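2019-07-04

Tidy-up task, planner side. Writing this up before I forget the order things happened in, and so Ghazala has something to read when she picks up the branch.

Spent the morning on the grasp queue. The old behaviour (the one we all got used to and stopped complaining about) was to take whatever the detector was most confident in, reach for it, and then work out how to get it to the wastebasket. That's fine for a cup near the edge and hopeless for anything small in the middle of the table, where the arm folds itself up and then has to unfold again with something in its fingers. Chin-lung Lu suggested, very kindly and for the third time, that I score the whole motion from grasp through to drop and sort on that. So I finally did. It took less code than I expected, and most of the day went on finding out what else had been leaning on the old ordering.

First surprise was the handedness check. It lives in the Prandora wrapper and quietly assumes the bin belongs to the left arm, so every candidate on the right half of the table was getting a handover tacked on whether it needed one or not. With the new scoring those handovers look very expensive, as they should, and the planner kept putting the right-hand items off until last. I've moved the check out to the task config where we can all see it. Sorry to anyone who had a local copy – you'll get a merge conflict, and it's a small one.
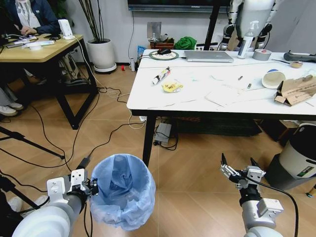
Second surprise was timing. Scoring full motions means planning full motions, and on the recorded table I was getting 1118 ms per cycle with every candidate in play. That's too long to sit there with an arm in the air. Pruning anything the gripper can't approach from above or from the near side brought it down to 462 ms, and I think there's more to be had by caching the drop half of the path, which hardly changes from one item to the next so long as the bin stays put. I haven't written the cache yet. I'd like to talk to Chin-lung about what should invalidate it, as the base does creep a little and I don't trust my own threshold.

On the perception side I only changed one thing, and it's a label list. The keep/toss split used to be decided by class, which is a bit blunt when a table has tools and fittings mixed in with wrappers. Small metal parts now go to keep by default, and so does anything the classifier won't commit to. I'd sooner leave a bit of rubbish behind than throw out somebody's screw, and I suspect the Totton people would agree after October.

Replayed 44 logged tables against the new ordering. In 4 of them the planner picked a first item that I wouldn't have picked myself, and all of those have a cup lying on its side with the handle of the cost function pulling it forward (the tipped cup gets a wide grasp set, so it looks cheaper than it is). Logs are in the Akanda folder under my initials.

Left to do: the drop cache, a unit test for the handedness flag, and a proper name for the new cost term, which at the moment is called "thing2". Ghazala Lodhi has first pick of the three, and I'm happy with whichever ones she leaves me.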